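The Florkia line ran from Brinen to Veres with 17 stops, and I was paid to close its ticket records. The work had been quoted at two months in July. By autumn I had reached the last category, which was cards returned without a name.

The procedure was short. Each card was taken up, read, entered and put in the tray. A card that could not be read went to the shelf. Cards on the shelf were held for up to 34 days and then destroyed. I had written the procedure myself and had seen no need for a further case. 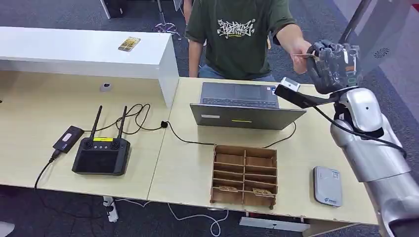
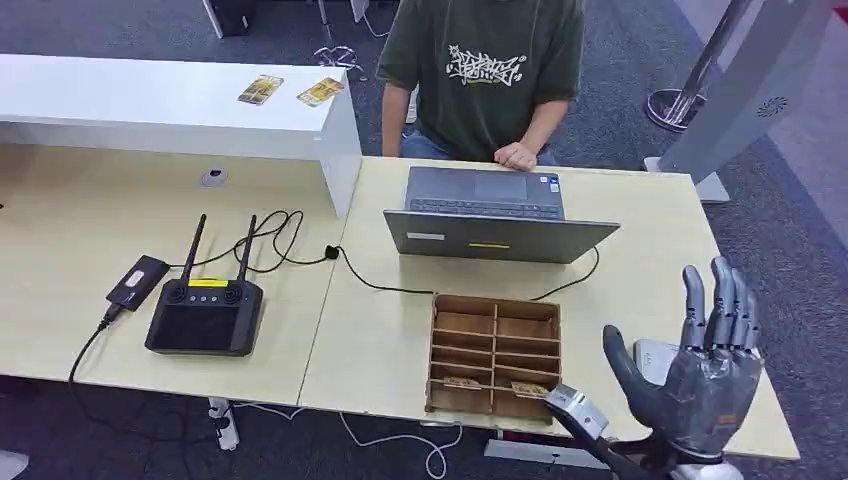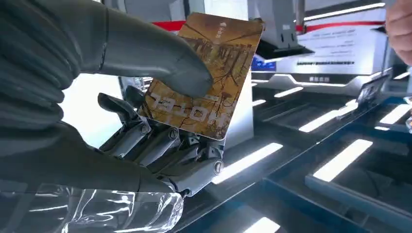
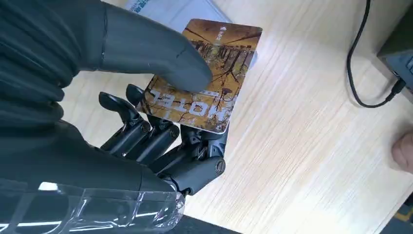
The difficulty was Nonusdale. The line had no stop of that name. It was not in the timetable, the fare table or the track survey, and the distance between the stops on either side left no room for one. Even so, the reader returned it as the point of entry for five cards. I cleaned the reader and ran them again with the same result. The only thing the five had in common was the printed face, bare trees on golden brown, and I had taken that for a seasonal issue. The Veres print list showed no seasonal issue.

I checked the exit records next. All five cards had entered at Nonusdale and none had left the system anywhere. A card in that state keeps adding to its fare until it reaches the limit, and then stops. These had not stopped. The amount on the first was higher in the afternoon than it had been in the morning.

I entered the figures as read. Under "place of issue" I put Nonusdale, and the form accepted it. Under "status" there were two choices, closed and in transit. I selected the second for all five and dated the sheet 2025-10-28.

Then I changed the procedure. Cards in transit would go to the shelf with no limit on the holding time. I shut the laptop, put on my coat and walked to the Brinen platform to see what was running.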